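Clearing the Table Without Losing the Will to Live
by Ognjen Gashi

Print this page | E-mail to a friend

A table attracts stray objects the way a porch light attracts moths. Leave one plate out after lunch and by four it has company. My method takes 2 minutes, or a bit longer if you stop to read the mail.

1. Start with whatever can tip over. Bottles, glasses, the vase your aunt will ask after. Cap on first, then move it. I have skipped the cap and met the rug on its own terms.

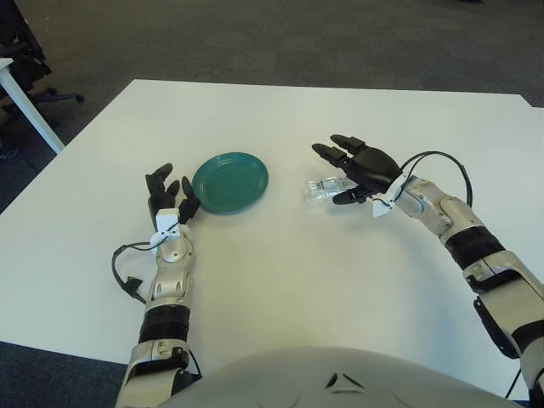
Plates come next, and they go in one stack, biggest at the bottom. Scrape before you stack, or the bottom of every plate gets a share of the gravy.

2. Decide about the bottle. A bottle with an inch of water left in it can live on a table until April. Pour the inch on a plant and recycle the rest. If you're keeping it, stand it up.

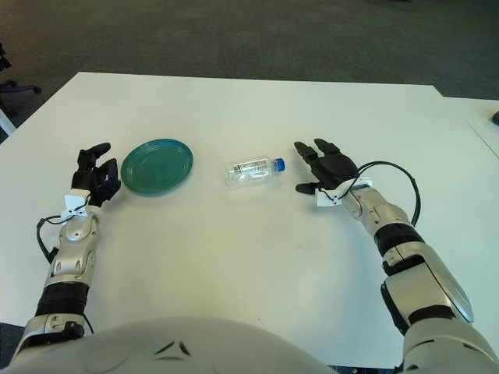
Green plate and a water bottle on its side, blue cap on.

3. Wipe toward yourself with a damp cloth, then go over it with a dry one. White tops show every streak, so I do mine with the lamp on. Plates with rings molded into them hold crumbs in the grooves; an old toothbrush gets those out.

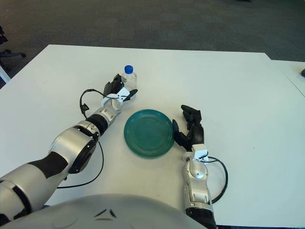 4. Put nothing back for an hour. You will want to. Go and sit in another room.

Contact us | Copyright Nollusance Home Pages | Back to top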